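Clarnham Home Theater Boards > Sound > Soundbars and Receivers

Lip sync fixed (mostly!) on the Erkby with a Randstead bar

hugo_vasseur
Posted 29/12/2021

OK, I have to share this because I'm so happy I could dance. For months the voices on my Erkby TV have been landing after the lips move. Only a little, but once you see it you can't stop seeing it, and I'd gotten to the point of watching the news with my eyes on the ticker. The sound goes out over HDMI ARC to a Randstead soundbar. Cable box into the TV, streaming apps built into the TV, disc player into the TV.

What I'd tried before: new HDMI cable, power cycling everything, a factory reset on the bar (which wiped all my levels, argh), and turning the delay slider on the bar up and down. The slider made things worse every single time and I couldn't figure out why.

So last night I went through the TV menu line by line with a cup of coffee and found the digital audio output was set to Auto. I switched it to PCM and the voices snapped right into place! I put on a talk show, then a concert, then a cartoon, and all of them looked great to me. I even got my wife out of bed to look at it. She was polite about it.

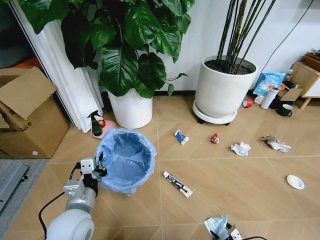 The one thing still off is the disc player. It's much better than it was, but a drummer still hits the snare a hair before I hear it. I've got the delay on the bar at zero and the TV's own delay at zero too, so I'm out of knobs. Any ideas? I'm so close!

liyag
Congrats Hugo, that's a great feeling!! Mine was the same, PCM did it right away.

For anybody who finds this later and wonders about the slider: the delay setting on a soundbar can only hold the sound back. If your sound is already late, adding delay pushes it further behind. It's meant for when the sound gets there first, while the TV is still busy cleaning up the picture. I had mine backward for a whole football season.

Karin' Kári
Hi all, Kári Nørgaard here, long time reader. I'm going to disagree with the PCM advice a bit. Yes, it usually cuts the lag, but on a lot of TVs it also drops you down to stereo over ARC. If Hugo's bar has a center channel and a sub, he may have just traded surround for timing without noticing. Check the display on the bar while a movie is playing.

I'd put it back on bitstream, plug the disc player straight into the bar's HDMI input if it has one, and let the bar pass the picture along. The sound gets decoded first thing and never makes the trip through the TV.

hugo_vasseur
Well shoot, Kári, you're right. The bar says PCM 2.0 now and I'm sure it used to say something fancier. But I have to tell you, I sat through a whole movie and didn't miss it! The voices are so clear. There is an HDMI in on the back, so I'll try the disc player there tonight.

eldana_t
Please don't talk the man out of his working setup, Kári :) If he's happy with stereo then stereo it is. Most of what comes off the cable box at my place sounds fine that way.

One more thing to check is picture mode. Game mode turns off most of the picture processing, so the image shows up sooner. Great for games, but it can make the sound look late when it was fine before. If Hugo's disc input got switched to game mode at some point, that would explain why only that one input is off.

Karin' Kári
I'm not talking anyone out of anything, I just think people should know what they gave up. But the game mode idea is a good one, and I should have thought of it.

tiruwork.e
Seconding Eldana on game mode. Erkby keeps the picture mode separately for each input, so you can fix it on one and have no idea it's still on for the other.

My way of testing is dumb and I love it. Find a clip of somebody clapping slowly, stand up close, and watch the hands. Don't use live TV, the station itself is off half the time and you'll chase your tail. I did 7 rounds of adjusting one evening against a local broadcast that was just plain late.

And I finally got the bar and the sub settled in at our new place, so I'm hooked on all this again! Living room is coming together too.

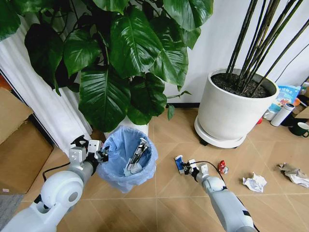 The plant corner, with the little bin and its blue bag

Sound is on a Randstead as well, one model down from Hugo's I think. I run PCM for cable and bitstream for movies, and there's a shortcut on the remote so it takes me 2 seconds to swap. Kári gets his surround and Eldana gets her stereo.

liyag
Love that plant with the big leaves! Which shortcut, is it the one under the Audio button? My remote has 4 colored buttons and I've never pressed any of them.

tiruwork.e
Hold down Audio until the little menu pops up. The colored ones don't do anything for sound on mine. And thanks, it's growing like crazy!

hugo_vasseur
UPDATE: Eldana called it! The disc input was in game mode. My nephew was over in April with his console and must have used that same port. Switched it to the movie setting and the snare is dead on. I haven't moved the cable to the bar yet because now I don't need to, but I did put the output back to bitstream just to see, and the lag came back on the streaming apps. So PCM stays for those.

Karin' Kári
Glad it's sorted. Still try the direct HDMI hookup on a quiet evening, though. Put on something with rain in it.

eldana_t
Woohoo! Has anybody tried the Woldegiorgis firmware checklist for this TV? It's pinned in the Displays section. Step 2 says there's an update that adds a finer delay setting, and I'd love to know if it does anything before I install it.

hugo_vasseur
Not yet, but I'm off work tomorrow, so I'll be your guinea pig. Writing down all my settings first this time!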